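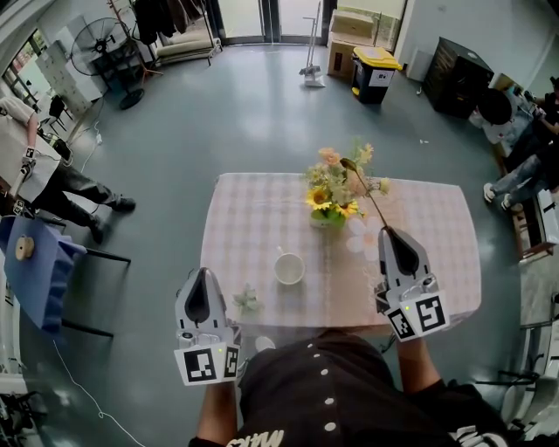
Solange Cordier wrote in to ask whether she could still join the Lunodance beginners' group after missing the first three weeks, and whether her knees would forgive her. Yes to the first, and the second is between you and your knees, Solange! I get a lot of letters like that, so I've put the usual ones together.

Do I need a partner?
Nope. We swap every few songs, so you'll meet everybody whether you like it or not. If you do bring someone and want to stay together, just tell me at the door.

What should I wear on my feet?
Anything with a smooth sole that stays on. Runners grip the floor too much for the turns (I did a whole winter in mine and paid for it), but socks are worse. Gerkero on the main street will glue suede onto an old pair of shoes, and they did a lovely job on my brown ones.

How much is it?
Twelve dollars a night, or $131 for the full term, paid by e-transfer or cash. Kids under 8 are free if they're dancing and also free if they're under the coat rack with a colouring book.

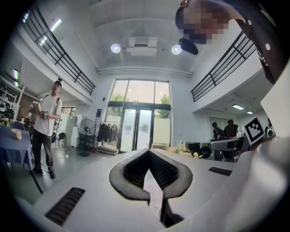
Prokside Newsletter, page 8

Is there parking?
Behind the hall, yes, but it fills up fast on hockey nights. I park by the library and walk over, it's around 3 minutes, a bit longer in January when the sidewalk hasn't been cleared.

What's the Tô?
Our closing dance! It's a slow circle, very forgiving, and we do it at the end of every evening. You can learn it by following the person on your left, unless the person on your left is also new, in which case look across the circle.

Can I get a refund if I quit?
Up to the second class, full refund. After that I'll move your fee to the next term, so send me a note and I'll put your name down.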